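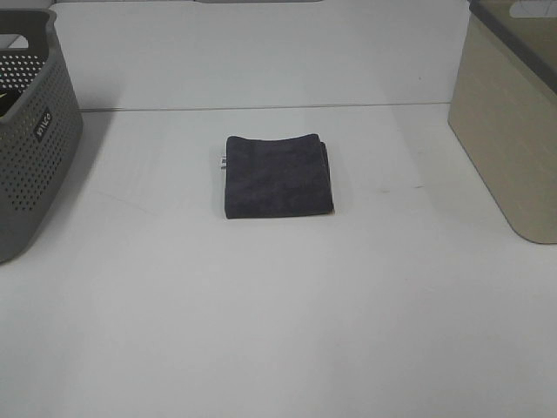 Setting up the towel cell on bench 2

Quick write-up so Tobias can run this without ringing me. Covers the bench, the fixed camera, the wrist camera and the fingers. Doesn't cover the controller, that's in the Troten notes. Read it through once before you touch anything.

What you need

Lint-free cloth, the small hex keys (the ones on the ring, not the loose ones), masking tape, a steel rule, a torch. One clean dark towel. The cell tablet, charged.

Before you start

Arm parked, stop button in. Check the light on the cabinet has gone amber. If it's still green you've pressed the wrong one, the far button only stops the conveyor next door.

Step 1. Bench top

Wipe the white top down with a damp cloth, then a dry one. Go along the seam at the back as well, fluff gets in there and the fixed camera reads it as a towel edge. Small scuffs won't come off, leave them. Don't use the orange spray, it leaves a shine and you'll be chasing reflections all afternoon.

Step 2. Bins

Grey basket on the left, beige bin on the right. As seen from the fixed camera, not from where you're standing. Both go half in, half out of its view. They are there to mark the sides of the work area as much as to hold things, so once they're down put tape under the outside corners and don't shift them.

Anything tall sticking out of the basket, push it down. The arm comes over from that side on the way home and it does not look.

Step 3. Towel

Fold it square and flat, soft corners are fine. Lay it between the two bins, a bit nearer the back seam than the front edge. Tag on the left. The tag matters more than you'd think, the fold check uses it to work out which way up the towel is, and with it hidden you get a "no orientation" fault and a long wait.

Dark towels only for setup. White on white is asking for trouble. Once the cell is running happily you can try the pale ones.

Step 4. Fixed camera

Open the Anavden screen on the tablet, pick Bench, then Live. You want the whole towel, the seam behind it and a slice of each bin. If one bin has dropped out of view, somebody has leaned on the bracket. Loosen the lower screw, nudge, tighten, look again. Tiny nudges.

Exposure to 35 and leave it. Auto off. It will turn itself back on after a power cut so check.

Step 5. Fingers

Take the towel off first. Arm to the Look position, then fingers to full open. Go slow, speed at 10 percent.

Shine the torch along the inside faces. Looking for nicks, fluff, glue from the tape. Wipe both. If a tip wobbles under your thumb, stop button in again, then do up the screw at the root of that finger. Snug is enough, Inese cracked one last June by being keen and the spares from Siriwardena took 25 days.

Step 6. Wrist camera

Still at Look, still full open, switch the tablet over to Wrist. Both tips should be in the bottom corners with clear bench in between. The beige bin belongs top right. The right tip will look a touch higher than the left, that's been the case on this cell all along and the offsets allow for it. Leave it be. 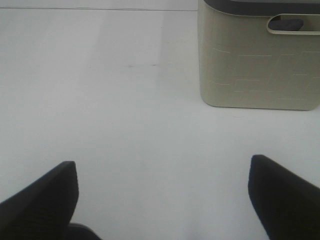
Wrist view at Look, fingers wide open, bench clear.

If the bin is sitting in the middle of the picture, the arm isn't at Look, it's at Look Old. Same menu, one line down. Delete it if you get a minute, I keep forgetting.

If a tip is missing from the picture the camera has turned in its clamp. Back the clamp off, turn until you have both, do it up, then redo the wrist offsets from the menu (Setup, Wrist, Learn). Takes around 10 minutes. Don't skip the offsets becuase the picture looks right. It can look right and still grab short.

Step 7. Dry run

Towel back down, same spot. Speed still low. Press Step and watch the tips as they come down either side of the fold. They should stop just above the bench, check the gap with the rule, 2 mm is good. Touching is bad. Scraping, hit stop and go back to step 5.

Run it a few times before bringing the speed up. Move the towel a little between goes so it isn't just hitting the same place.

When it goes wrong

No orientation: tag hidden, or towel's back to front.

Edge lost: fluff in the seam, or auto exposure is back on.

Grabs one layer only: fold's too loose, or the tips are sat too high. Check the fold first, it's quicker.

Arm won't leave park: door switch. Open and shut the door properly.

Anything else, write the fault number on the sheet by the Ornesano cabinet and leave the cell parked. Inese has the key for the back panel, I don't.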